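Last updated: 2024-07-25

I am writing this post mostly for myself, so that in September, when we must ask for money again, I remember how we made the list this time. But maybe it helps another small workshop too.

We are a small shop that repairs and finishes furniture parts. Last year we decided to plan for one robot arm for the boring handling of wooden pieces. I was given the budget, and my first mistake was to write one line in the spreadsheet, "robot," and one number behind it. The seller from Cosura was very friendly and looked at my line and asked, "And what will it hold the wood with?" I had no answer.

So now the list is longer. The arm itself is leased through Turkelska, and I will not discuss this price, it depends too much on the contract. What surprised me was everything after the arm. I set aside 2000 dollars for grippers and fingers, and for a while I believed it was too much. Then I asked Afolabi for a quote on spare fingers and they wrote back 800 for one set with the mounting parts. If you want two different shapes and one spare set of each, you can do the calculation yourself. We are now over this line already, and I moved money from the training line, which I do not like.

The second thing I did not plan is the small parts. Bolts, pads, cable clips, a better lamp, a table that does not move. None of them is expensive. I had nine of such lines in the end, and each one needed its own order form.

We work on bare wood with visible grain, so a mark on the surface is a real cost for us. I ask every seller now how hard the finger presses and what it is made of at the end.
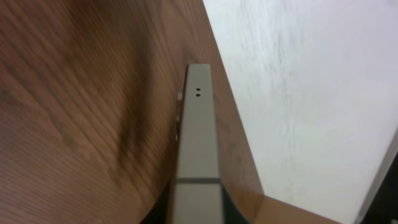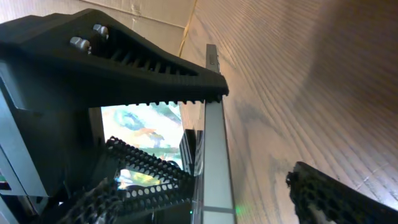 Should I buy the gripper together with the arm?
It depends on how well you know your parts. If you handle only one kind of piece and its size will stay the same, a package saves time and the seller is responsible for all of it. We have many shapes, so we asked for separate prices, and I would do it again. Only check before signing that the mounting plate fits, and ask who pays for the adapter when it does not fit.

For the next round I want also a price for service. Tralta offers a yearly visit, but their paper does not say if the travel is included. I have written to them two times. When they answer I will add it in this post.

Filed under: Workshop Money, Machines

Comments (3)

planerdust: We made the same mistake with one line for everything. Did you include insurance? Ours went up after the arm came.

The author: Thank you, I did not include it! I will call them tomorrow.

m_oakley: 800 for a set sounds high to me, but it depends on what is in the box. Ask them for a parts list.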